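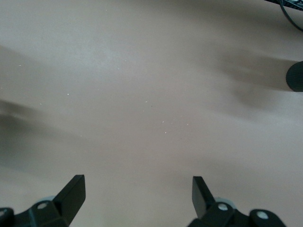
Wax question, need an answer before tonight if poss. Got a little reddish brown wooden box from the Boros flea market, metal handle on the side, want to put a coat of Nusier paste wax on it. Last thing I waxed dried with grit in it, felt like a cat's tongue. And look at that tabletop – white specks all over the middle, dust or crumbs, who knows. Do I need a tack cloth or is a damp rag ok?
– plesberg_attic

Re: wax question
dovetail_dan
Damp rag, let the table dry, then cover it. Dust on the table ends up on your rag and then on the wood. Tack cloth is overkill imo.

Re: wax question
mossyhinge
Disagree. Damp rag just smears it around and it's back when it dries. Vacuum w/ the brush, then tack cloth. Also what finish is on it now?? Shiny or dull? 

Re: wax question
plesberg_attic
Kind of a soft satin. Seller said mahogany, I said sure. Big pointed arch in the grain on the front, which is why I bought it tbh. Dont want to lose that. 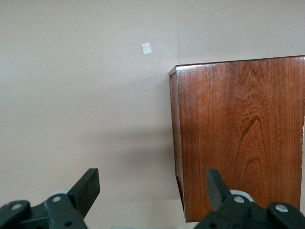 Re: wax question
mossyhinge
Oh that's nice. Pretty figure. Could be cherry, could be stain on something cheaper, can't tell from a photo. DON'T sand it.

Re: wax question
dovetail_dan
A light pass with 400 never hurt anybody. Knocks the nibs off.

Re: wax question
mossyhinge
It hurts if it's veneer! You go through at the corners and then what. White pad, barely any pressure, and only if it feels rough.

Re: wax question
dovetail_dan
Fine. Pad. Still say 400 on solid wood.

Re: wax question
plesberg_attic
No sanding then, I'm chicken. Plan so far, yell if it's wrong:

1. Vacuum the table, wipe, brown paper over the whole thing. Box goes straight on the paper. Mine wrinkles up at the back edge, guessing thats ok.
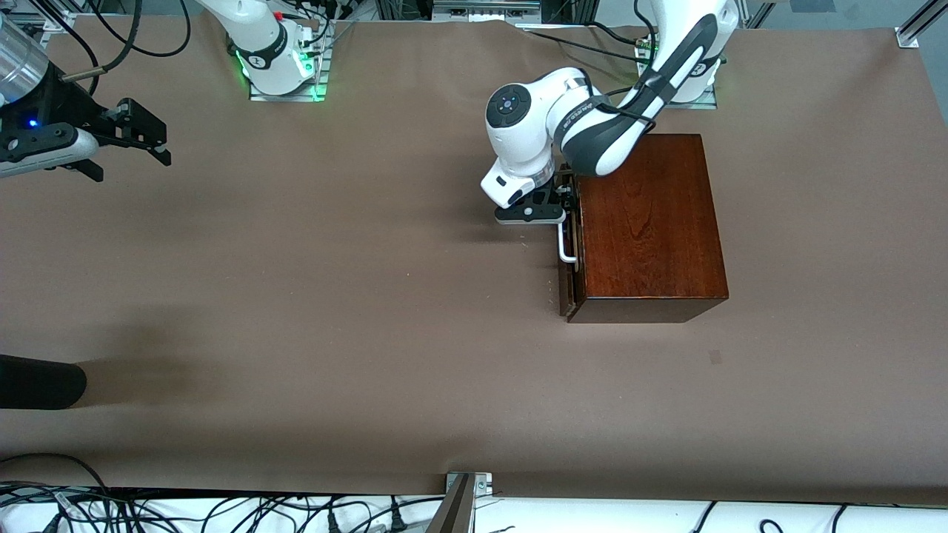
2. Tape over the metal handle so wax doesnt gunk up where it meets the wood.

3. Thin coat of Nusier, with the grain. Wait 5 minutes, buff. 2 coats total?

Re: wax question
mossyhinge
Yes to 2, but wait 4 hours between. Tape the paper down too, a wrinkle will catch your sleeve. And do the top last, you'll want somewhere clean to hold it.

Re: wax question
lowgloss
Lellard over Nusier any day, doesn't stink up the house. Otherwise what mossy said.

Re: wax question
plesberg_attic
Already own the Nusier so Nusier it is. Windows open. Off to find teh vacuum, thx all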